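February 19, 2024

Adaptation workshop, notebook entry, second week on the serial

Big day. We finally have a shape for taking Idia from web serial to audio drama, and I want to get it down before it goes soft in my head.

Where we were: the serial is 2190 short installments, posted over several years, most of them barely a page. We'd been trying to cut it down by throwing out installments, and it kept dying on us. Every time we dropped a run of them, some tiny thing went missing (the ferry ticket, the aunt's second letter) and then a payoff forty pages later made no sense. Readers of the serial remember those tiny things better than they remember the plot. I reread the comment threads under the Tuselville chapters last night and it's all ferry ticket, ferry ticket, ferry ticket.

So today we stopped cutting by installment and went by place instead. The whole story happens in three towns: Dorkbridge, Tuselville, and the unnamed port. We put each town on its own sheet of paper and wrote down only what a listener has to HEAR there to know where they are. It went so fast! Dorkbridge is the mill race and the bad piano. Tuselville is wind, always wind, and the radio in the kitchen. The port is gulls and nothing else, because I think gulls are enough. After that the episodes nearly sorted themselves. We have 20 of them, down from a sprawl I was afraid to total.

Table read of episode one, notes while fresh:

- The opening narration is gone. We read it with and without, and without is so much better. You come in on the piano, a wrong note, somebody laughs in the next room, and you're in.
- Idia's first line still sounds written. On the page "I have come about the room" is lovely and stiff. Spoken, it's only stiff. Try "Is it about the room? I mean, I'm here about the room." Her nerves do the work.
- Magaña needs a bigger voice early. In the serial we get his inner thoughts for pages, so readers love him before he opens his mouth. A listener gets none of that. He has to earn it by scene two or people will take him for the villain.
- The stairs scene ran long. I wanted to protect it and I was wrong, everybody was fidgeting, me included.
- The joke about the herring works in every accent we tried.

Timing: episode one came in at 23 minutes on the read. I'd like 19, maybe a touch over if the piano needs room. The stairs will give us most of that. Please don't take it from the kitchen argument – that's the best thing in the draft and it's only just long enough as it is.

About voices. This is the part I keep chewing on, happily. With a serial like this every reader has already cast it. They've had Idia in their ear for years and she sounds like their sister or their old teacher, and here we come with an actual actor. The film and TV people have the same trouble with faces, but I think ours is worse, or at least closer in. You can get used to a face. A voice that's wrong stays wrong. What I noticed today is that the people at the table who had never read a word of it had no trouble at all, and the ones who had read everything winced for the first five minutes and then stopped. Five minutes is fine! I can live with five minutes. It means the first scene should be mostly sound and other people, and Idia shouldn't speak much until they've settled.

Which also fixes the stiff first line, come to think of it. Move it later, after the landlady has been going on for a bit.

Second thing on voices: we tried giving the installment titles to a narrator, one per scene, the way they appear on the site. I had high hopes. It sounded like somebody reading a menu. BUT when the aunt read them, in character, as if they were things she'd been muttering to herself while washing up, the whole room perked up. Keep. She isn't in every episode, so either she turns up more (fine by me) or the titles come and go with her. I lean toward come and go. It would give people a reason to listen for her. 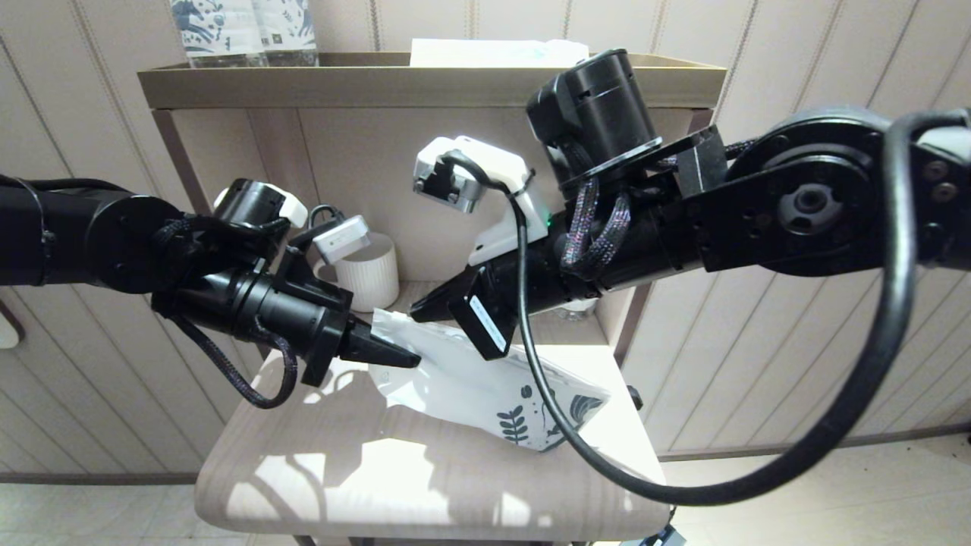
The other idea from the afternoon was to end each episode a beat earlier than feels right. The serial always ends its installments on a little closing sentence, very neat, and the fans quote them. In audio they thud. We read the end of episode one three ways and the best was to stop while the kettle is still going, before anybody answers the question. I know some readers will miss the closing sentence. We could put those in the episode notes on the site, so they're still there for anyone who wants them.

Sound list for the next session: real kettle (the recorded one is too clean), two kinds of door, the piano badly tuned but not comically so, footsteps on gravel. We have wind from last time and it's gorgeous, use the long take with the gust in the middle.

Still open:

Does the port ever get a name? The serial never gives it one and there's a long fan argument over it. I say leave it.

Magaña's song. The words are in the text but there's no tune anywhere. We hummed three, all terrible, one less terrible. I recorded the less terrible one on my phone and labeled it "song maybe."

The time jump after the flood. On the page it's just a blank line and it's heartbreaking. No clue how to do a blank line in sound. Plain silence felt like a fault on the recording. Wind stopping might do it, if we've kept the wind up for long enough before.

Episode two outline goes on the back wall tomorrow, Tuselville sheet first. Bring the red pens.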